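From: Kristýna Hudec
To: handling-practice list
Re: draft rules for kitchen sessions

Manolis Xenos wrote:
> Can we settle the start-of-run wording before March? Two people read rule 2 differently.

Quick one, between meetings. My go at it:

1. Fingers over the counter, fruit plate in view before you start the run.

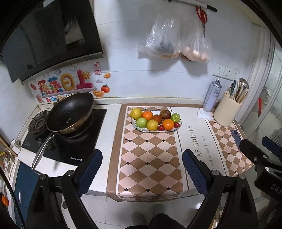

2. Fingers wide open at the start. Not half. Tatu had 166 runs sent back over this at Tresdale – dont want that again.

3. Pan handle. Treat it as an obstacle even if the pan isn't in the task. Same for knives in the utensil holder.
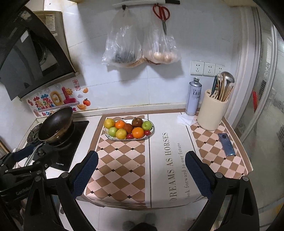 4. Phones. I'd say leave where they are, log them, no grabbing. Eftychia disagrees, wants them off the counter. Happy either way but pick one.

Cap of 200 runs per kitchen stays. Comments to me or Patricio pls, not teh whole list.

Kristýna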